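Teaching a two-armed build to open a packet

If you have two arms bolted down and talking to each other, the next job worth trying is packaging. Soft packets flop, slide and crinkle, and they will show up every weak spot in your setup within an evening. It is brilliant fun! Ours lives at the back of the Pladum shared workshop in Utville, where Thursday is robot night, and these are the steps we use there.

What you need

Two arms with hands that can pinch, a steady table, scissors with big loop handles, a heavy pot to keep them in, and a pile of packets you don't mind ruining. We got through 21 in May. A small torque screwdriver helps too (mine is a Schmieder and I love it).

Step 1: Sort out the table

Go dark and matt for the top, and hang dark cloth behind it. Shiny tops throw highlights that confuse the cameras, and a busy wall behind is even worse. Put a folded cloth where the work will happen. It stops things skating about and gives the fingers a little room to get underneath a flat packet.

Step 2: Teach the holding hand first

Leave the scissors out of it for now. Have one hand pick up a packet by a top corner, lift it clear of the table and hold it at a slant. Repeat until it manages 7 in a row without a drop. Close the fingers slowly and stop as soon as the packet stops slipping - a hard squeeze makes it fold and swing away from you.

Step 3: Add the scissors

Stand them handles up in the pot. The cutting hand comes down from above, gets its fingers through the loops and lifts straight up. Practise opening and closing in mid-air before there is anything to cut. Keep your own hands well away, and have the stop button where you can reach it without looking.

Step 4: Bring the hands together

Move the scissors to the packet and keep the holding hand still. If both move at once, small errors add up quickly. Start at the corner furthest from the holding fingers, take short snips and pause between them. Our saved routine for this runs to 855 lines, and most of those are pauses and checks.

Step 5: Move on to something soft

Once cutting goes well, try a balloon. Set the grip limit lower than you think you need, then halve it.
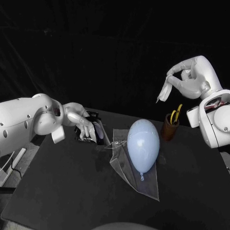
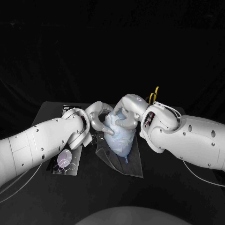
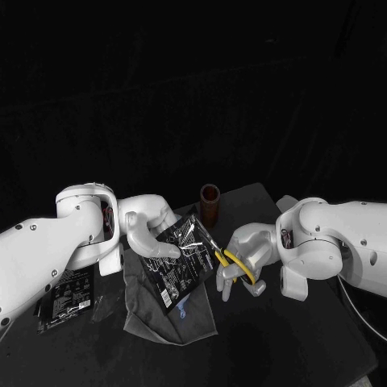
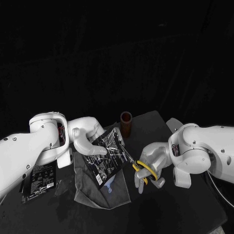 Grip settings are where I spend most of my evenings, and I keep a separate one for each kind of object in a little program called Welell. Ludger Vogler, who built our wrists, wanted a single setting for everything, and we argued about it for 2 weeks. Look at the fingers curled over the pale blue shape in the second picture, then at the pinch on the top corner of the packet in the third, and you can see why I wanted two. The soft grip spreads the fingers over the sides, and the packet grip works from the fingers. Save them under plain names, write the limits on a card by the table, and check them again whenever you change a fingertip. Next on my list is a zip bag, and I can't wait to get started on it.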